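Kids' Reading Room > How Things Are Made > Baskets

How Does a Basket Hold Together?

By Neville Staniforth
23/09/2023
18 comments | 59 shares

Pick up a basket and look for the nails. There aren't any. Most baskets have no glue in them either. The whole thing stays in one piece because each strand is pressed tight against the strands next to it. When two things press together and don't slide easily, we call that friction. Friction is what keeps a basket from falling apart.

Two kinds of strands

Every woven basket needs two sets of strands. The first set is called the stakes. Stakes are the ones that stand up, like fence posts. The second set is called the weavers. Weavers travel around the basket, going in front of one stake and behind the next.

When a weaver has gone all the way around, the next row does the opposite. Where the first row went in front, the second row goes behind. This is called over-under weaving, or plain weave. Your T-shirt is knitted, so it is made another way, but a bedsheet is usually woven and you may be able to see the pattern with a magnifying glass.

Where the strands come from

People have made baskets out of whatever grew near them. In wet places they used willow and rushes. In dry places they used grass and yucca leaves. In warm forests in Asia they used rattan, a climbing palm with long, thin stems. Some rattan stems grow more than 200 feet long.

Willow has to be soaked before anyone can weave with it. A dry willow stick snaps. A soaked one bends around a corner and stays bent after it dries. My aunt kept hers in the bathtub for 7 days every June, and we washed at the sink.

Some baskets today are made from plastic strands that are shaped to look like rattan. This is called synthetic rattan. It doesn't need soaking, it doesn't rot, and you can wipe it clean with a cloth. It also doesn't break down in the ground the way a plant would, so an old one should not go in the compost.

Starting at the bottom

A basket maker nearly always begins with the base. For a round basket, a few short sticks are laid across each other to make a plus sign, and the first weavers go around the middle. For a basket with corners, the strands can be laid side by side, with more strands woven through them.

The base is often woven tightly, because it carries the weight. If you put marbles in a basket with a loose bottom, you would soon be picking marbles up off the floor. The sides can have gaps. Gaps use less material and make the basket lighter, and they let air in, which helps if you are storing onions.

Going up

Next the stakes are bent upward. If the maker lets them lean out a little, the basket ends up wider at the top than at the bottom. Empty baskets shaped like this can sit one inside another and take up less room on a shelf.
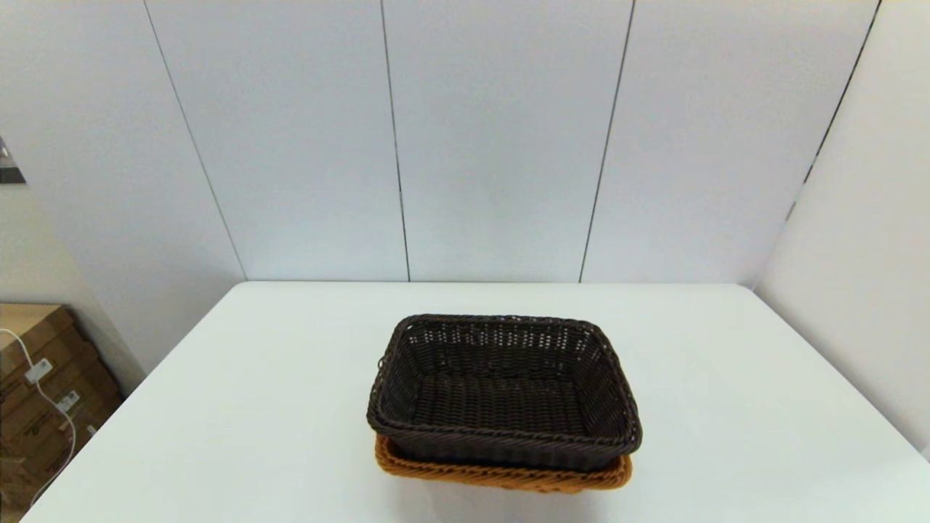
Gorkov wrote in to say that the leaning sides are the hardest part for a beginner, and that a first basket usually leans out on one side and in on the other. Tying the tops of the stakes together with string for the first few rows helps a lot, according to the same letter.

The rim

The last job is the rim. If you stopped weaving and walked away, the top row would work loose, and then the one under it. So the maker bends the ends of the stakes over and tucks them in, or braids them, or wraps the edge with an extra strand. A thick rim also gives you something comfortable to hold.

Try it with paper

Cut some strips of stiff paper, all the same width. Lay half of them side by side on a table. Weave the others through, over and under, and push each one up close to the last. Fold up the ends to make the sides, then weave more strips around them. Use clothespins at the corners until you get to the top.

18 comments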